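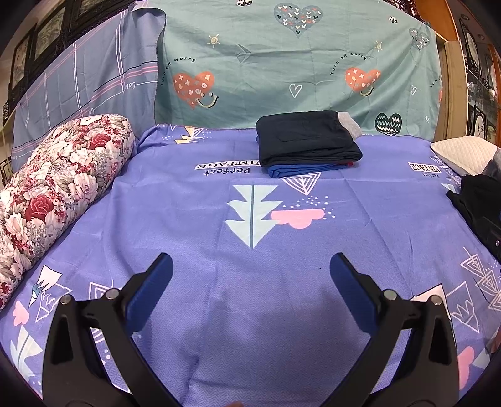
Figure 7.1 Printed bedsheet with tree, cloud and triangle motifs.

Chapter 7
Tires and Grip

I learned to drive on my uncle's farm outside Nerkstead, in a pickup with tires so old that the rubber had gone gray. On dry gravel it behaved itself. Then one morning in October it rained, I touched the brake at the bottom of the lane, and the truck slid straight on into the hedge with all four wheels stopped. I blamed the brakes, of course! My uncle walked once around the truck, kicked a front tire and told me to go and look at the tread.

So this chapter is about tires, and you'll find I have strong feelings about them. We spent Chapter 6 on brakes, with all those pads and calipers and lines, and every bit of that hardware does its work through four patches of rubber, each of them not much bigger than your hand. Steering goes through the same four patches. So does the engine's pull. When a patch is already using all its grip to slow the car, it has none left over for turning, and that's how people end up going straight on at a bend with the wheel cranked all the way over (or into a hedge, in my case).

We'll start with the tread. The grooves are there to move water out of the way so the rubber can reach the road. As the tread wears, the grooves get shallower, and at some speed the water wins and the tire rides up on top of it. You may know the word for that already – hydroplaning – and Section 7.2 goes through it slowly, with the sums.

After that comes pressure. My old shop teacher, Henrike Weidemann, made each of us check the same tire cold and then again after a drive, and write both numbers on the board. Mine went from 29 up to 33 psi and I was sure I'd broken the gauge. Air pushes harder as it warms up, so read the pressure cold, before you set off, and compare it with the sticker inside the driver's door. The number on the sidewall is the most the tire is allowed to hold, and you shouldn't fill to it just because it's printed there.

Section 7.4 deals with rubber compounds, and why a summer tire goes stiff in the cold. Section 7.5 is on rotation and uneven wear, which I enjoy more than I probably should – you can read a bad alignment off a worn shoulder the way you'd read a note.

Before you go on, find a car you're allowed to poke at and write down the size code from one front tire and one rear tire. Keep the paper handy. We'll decode both in Section 7.1.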